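Is whitening worth it? A dentist with doubts answers

Solène Huet keeps a drawer of whitening products that patients have handed over at the front desk of her practice in Gutcombe. Strips, pens, a blue light that runs off a phone, two jars of charcoal powder. She has been a general dentist long enough to have seen most of it come and go, and when I asked whether any of it works, she took her time.

"Some of it works," she said. "Peroxide works. It's been studied, and it lightens teeth. After that you're mostly paying for packaging."

I had come in with my own bias. I bought a kit last June, wore the trays for the full course, and could not tell the difference in my bathroom mirror. My partner said he could, but he also knew what I'd paid. Huet laughed at that, and then asked what shade I had been before I started. I had no idea.

"Nearly everyone says that. They don't take a reading before, so there's no after. They look at the shade card in the box, and the card is printed on glossy paper under who knows what light. I wouldn't trust it to pick out a paint color."

Her main complaint is with the promises. A flyer that came through my door from a whitening bar in Cevport offers teeth "up to 7 shades whiter" in a single visit. I read it to her over the desk and she asked me to repeat the first two words.

"Up to. So one person, once, maybe. And teeth dry out while your mouth is held open under a lamp. Dry teeth look whiter. Go home, drink some water, look again the next day. A good part of that change can be gone, and it has nothing to do with the gel."

What about the lamp itself? She doesn't own one. She used one at a previous practice and says she stopped because she couldn't see what it added beyond sore teeth. "Patients liked it. It looks like something is happening. I understand that, I really do, but I'm not going to charge for a mood."

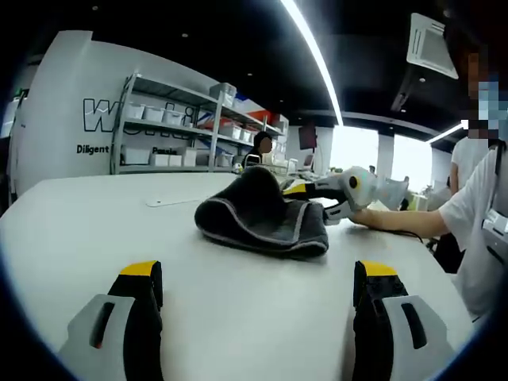 She does offer whitening, and I pressed her on that, because it seemed too easy to run down everyone else's version. Her answer was custom trays and a mild gel, worn at home, and a checkup first. The checkup is where she thinks the money is best spent. Yellow teeth can be perfectly healthy, and a single dark tooth can be a sign that the nerve has died. Bleach won't fix that. It also won't change the color of a crown or a filling, so a person with an old front filling can end up with a patch that stands out more than it did before.

"I've had people in tears over that," she said. "They did exactly what the box said."

I asked about the survey. Anyone who has shopped for a kit lately has probably run into it: 1128 users, nearly all of them satisfied, quoted by Takagi on its product page. Huet had seen it too, and had gone looking for the details without finding many.

"Satisfied with what? Measured by who? They asked people who had already bought it and were still using it. The ones who quit because their teeth hurt aren't in there, as far as I can tell. Maybe I'm wrong. I'd be glad to read the full thing if they'd put it up."

She was no kinder to Dratier, whose charcoal paste was one of the jars in the drawer. Charcoal is gritty, she explained, and grit can scrub off coffee and wine stains on the surface. It can also wear at the enamel. The layer underneath is yellower, so a keen brusher may be working against herself.

Sensitivity came up several times. Huet says it is common, that it usually passes within days of stopping, and that people should be told so before they start. Her advice was plain enough: use the gel every other night if it stings, skip it altogether if you have an untreated cavity or sore gums, and don't whiten while pregnant. She tells her own patients to wait 2 weeks after the last session before any new front filling is matched, so the color has settled.

And how long does it last? She shrugged. It depends on coffee, tea, red wine, smoking, and the teeth you started with. Some of her patients top up once a year. Others have let it go and never mentioned it again.

I wondered what she would say to somebody who just wants a nicer smile for a wedding and has 3 months to get there. She started with a cleaning - a regular one, with the hygienist - and said a fair number of people stop at that point because the stain they were worried about has come off.

"Then if you still want it, fine, we'll do it. I'm not against it. I'd just like people to know what they looked like to begin with."

She offered to take my shade before I left. I said maybe next time.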